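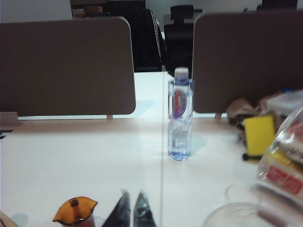 5. Comparing fingertips on the glassware bench

Read section 4 first if the wrist camera isn't calibrated yet. Don't skip it.

This section covers swapping between the two fingertip sets (Skirasden narrow, Flesau wide) and running the same objects through both so the results can be compared. Allow a full afternoon. Longer if the glue on the pads is fresh.

5.1 Before you start

1. E-stop within reach of whoever is at the keyboard. Check it by pressing it, not by looking at it.

2. Arm to park. Wait for the prompt to come back before hands go over the table.

3. Wipe the tabletop. Fingerprints show up as edges in the wrist view and the Altham detector likes edges.

4. Fit the Skirasden tips first. Two screws a side, snug only. They strip.

5. Open and close the gripper with nothing in it, full travel. Tips should meet at the points. If one rides over the other, back off the screws and reseat.

6. Set grip force to 4 N in the controller. Leave it there for both sets or the comparison is worthless.

CAUTION – Glass. Anything with a stem gets picked by the bowl, never the foot. Safety glasses on, closed shoes, dustpan nearby.

5.2 Laying out the objects

Standard set is the stem glass, the jigger, the amber pitcher and a capped water bottle. Chosen because each one goes wrong differently. Glass is see-through, jigger is shiny with a narrow waist, pitcher has a handle and the bottle is ribbed.

1. Put the objects out in a loose row, a hand's width between them at least. The Flesau tips need more room to open than you'd think.

2. A little water in the glass. Do not fill it. Enough to see the level move on a bad lift, no more.

3. Jigger upright on its wide end. Handle of the pitcher clear of its neighbours.

4. Check the fixed camera veiw. Every object should be whole, no overlaps, overhead glare behind the row and not on it.
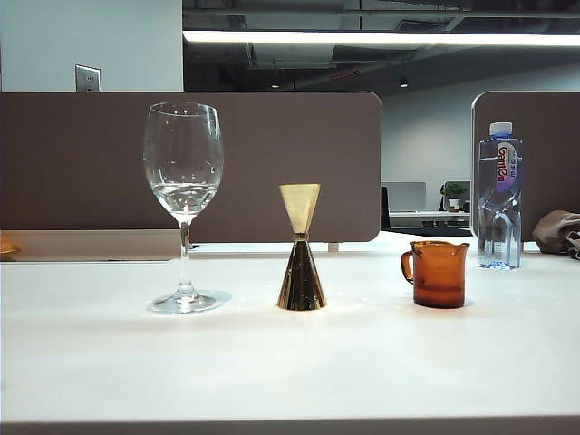
5. Save a reference still from the fixed camera and name it with the tip set and run number. Use this to put things back where they were for the second set. Birdie Van Dusen has a template in the Villanueva folder if you'd sooner tape out positions.

Note: move the bottle forward if the far reach faults. Then move it for both sets, and write it down.

5.3 Running the comparison

1. Load the bench profile. Speed to slow. Anything faster sloshes and you end up measuring the slosh.

2. Start recording on all cameras, then start the arm. In that order. Wrist video started late won't line up and there is no fixing it after.

3. Run each object 5 times. Approach, grip, lift, hold, set down.

4. Log slips, touches and drops seperately. A touch is any contact before the grip closes. A slip counts even if the object stays in the fingers.

5. For the pitcher, do the tilt as well. Watch the cable loop under the arm while it turns – if it drops to glass height, stop and re-tie it.

6. Keep other objects in place during the tilt. The point is to see what clearance the arm leaves over them.

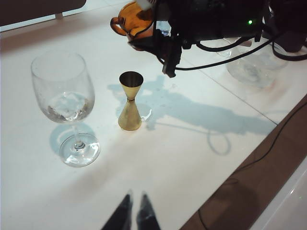
Fig. 5-3. Pitcher tilt from the wrist camera. Glass and jigger left standing.

7. Arm to park. Change to the Flesau tips. Repeat from 5.1 step 5. Same force, same speed, same spots.

CAUTION – Never reach under the arm to straighten an object mid-run. Pause isn't park. Pause still holds torque.

5.4 If it goes wrong

Gripper closes on air beside the glass. Depth is reading through the bowl. Lower the approach and grab a new still. If it keeps up, try the matte backing card from the spares drawer.

Jigger twists in the fingers. Narrow tips are catching the cone instead of the waist. Adjust the grip height in small steps, save between each.

Fault 69 on lift. Force limit. Clear it, park, check for a tip touching the tabletop.

Wrist image jumps or freezes. Cable again, usually. Unplug, reseat, set exposure back to 600 (it resets on every reconnect, known issue).

Shadows picked up as objects. The arm's own shadow does this on the white surface. Raise the detector threshold a notch, no more or you lose the glass.

Anything not listed, send the log and the fixed camera video to Impi Nieminen. Not just the log.

Section last revised December 20, 2023. Tip part numbers are in the appendix.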